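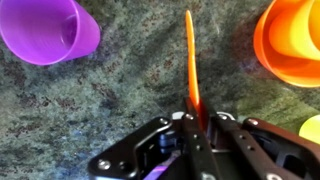

Staltholm parallel gripper, bought with our own money

We run a small teaching lab and had one line in the budget for a gripper that could handle household plastic: cups, lids, thin flat pieces. The Staltholm was the middle option of the three quotes we got. The Brarkden cost more and needed its own controller. The Nutov was cheaper but had a lead time we couldn't live with.

Assembly took an afternoon. The plates are black metal and the holes lined up. Two of the screws in the bag were the wrong length and Van Wijk, the reseller, mailed replacements without an argument.

Cups were easy. It takes them by the rim or by the body, and a cup on its side is no harder than one standing up if your approach angle is right. Thin plastic strips are the better test. Held upright by one end they stay put as long as the fingers close square. Ours didn't until Định Lục reset the finger alignment, so do that first and save yourself a morning.

Polished stone was harder on the camera than on the gripper. Speckled granite gave our detector false hits until we retrained it. Put some hours in your plan for that if your counters look anything like ours.

On budgeting: the gripper was the smallest part of what we spent. The wrist camera bracket, cables and spare finger pads are all extra. We set aside $1000 for the extras and had $200 left in July. Pads are sold in packs of 7, an odd number for a gripper with two fingers. Lutz Petersen did our purchasing and asked for the spares on the same invoice, so we paid shipping once.

Complaints: the manual is thin, the cable exits on the side where you least want it, and the side openings let crumbs in.

I would buy it again for light objects. For anything heavy, get the Brarkden quote.

4 out of 5.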